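Proyecto de aula: La frutería de mentira
Informe final de Anoma Talukder y Chunhua Xu
Taller de juego y materiales, 3 de noviembre de 2021

Punto de partida

Cuando nos propusieron elegir un juego sencillo y mirarlo con calma, las dos pensamos enseguida en la cesta de la fruta. Es un juego que casi todo el mundo ha tenido en casa alguna vez, y quizá por eso cuesta tomárselo en serio. Nosotras queríamos tomárnoslo muy en serio (con cariño, eso sí) y ver qué hace falta para montar un rincón de mercado que invite a coger, guardar, sacar y volver a empezar. La cesta de mimbre vino de la tienda Patdale, y la fruta de juguete la fuimos reuniendo en octubre entre lo que guardaba la ludoteca Sultby y lo que nos prestaron en casa de Chunhua. El presupuesto total del rincón era de 500 pesos y, para nuestra sorpresa, nos sobró algo para cinta y cartulinas.

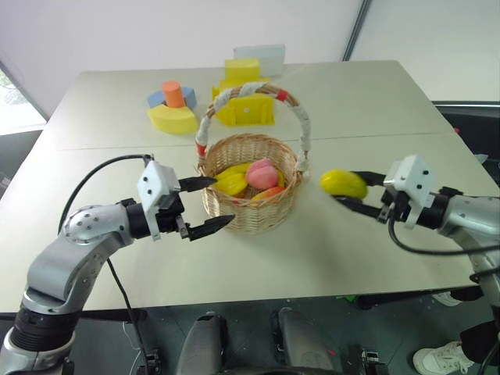 La cesta

Probamos antes una caja de cartón, pero no convencía: parecía un almacén y no un mercado. La cesta redonda cambia el juego por completo. El asa alta pide que alguien la agarre y se vaya de compras, y el borde deja asomar la fruta, de modo que se ve lo que hay dentro sin tener que volcarlo todo. El asa lleva un forro blanco y dos bandas rojas, una arriba y otra abajo, cerca del borde. A Anoma las bandas le parecían demasiado navideñas y a mí me encantaban – al final se quedaron, y en el juego sirven para decir «cógela por lo rojo».

La fruta

Escogimos piezas que se distinguieran bien por el color y la forma. El melocotón rosa es el favorito indiscutible, seguramente porque es redondo y cabe bien en la mano. Con las amarillas tuvimos más conversación: algunas se parecen tanto cuando están medio tapadas que hay que sacarlas para saber qué son, y eso, que al principio nos pareció un defecto, acabó dándonos una actividad entera de adivinanzas.
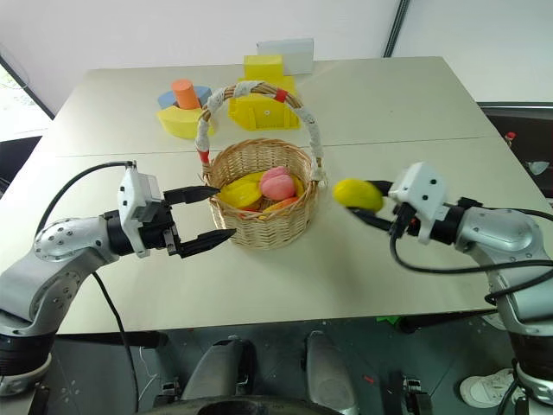 Figura 2. La cesta con varias piezas dentro y una fruta amarilla ovalada a la derecha, fuera.

Para la actividad de guardar seguimos siempre la misma rutina. Una persona hace de frutera y otra de clienta. La clienta pide una pieza diciendo el color, sin nombrarla; la frutera la busca y la deja en la cesta por un lado del asa, sin pasarla por encima. Parece una tontería, pero el asa obliga a pensar por dónde entra la mano. Luego se cambian los papeles y se vacía la cesta en orden contrario.

También ensayamos el orden dentro de la cesta. Lo alargado va mejor contra la pared, y lo redondo encima, donde se vea. Si se hace al revés, las piezas pequeñas desaparecen en el fondo y la clienta se impacienta (la clienta solía ser yo, lo admito).

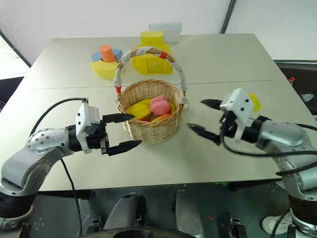

Chunhua, yo pondría menos amarillas y añadiría alguna verde, aunque sea una pera. Con tanto amarillo, pedir solo por el color se queda corto y la frutera acaba eligiendo por su cuenta. Lo demás lo dejaría como está, sobre todo la rutina de entrar por el lado del asa. – Anoma

Le hice caso a medias. Apuntamos la pera para la próxima compra, pero dejamos las amarillas y ampliamos la regla: si hay dudas, la clienta puede añadir una pista de forma.

Qué cambiaríamos

Una tela debajo para que la fruta ruede menos, carteles de precios más grandes y una segunda cesta, más pequeña, para que la compra pueda pasar de una a otra.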